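4.2 Disclosure in long-form interviews

Interviews in which a musician first spoke publicly about sexuality were coded by Jalali and Mousavi, working separately. Eleven broadcasts were retained. Each was split into turns, and a turn was marked as disclosure only where the guest used the first person. Disagreements were settled by Talebi, who had not seen the earlier codes.

In five broadcasts the host raised the subject; in three the guest did so while answering a question on fame. The remainder could not be assigned, as the edit removed the preceding turn. 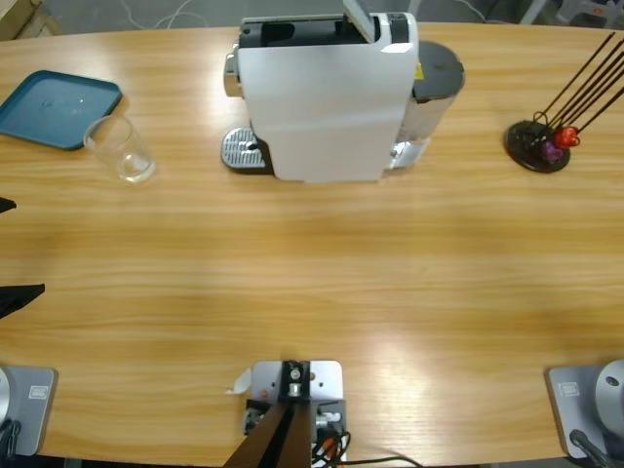 Figure 3. Tabletop with coffee machine, tray and glass.

Press coverage followed the host's wording more closely than the guest's. Headlines from the Pruvico archive were matched to transcripts by the procedure in Section 3.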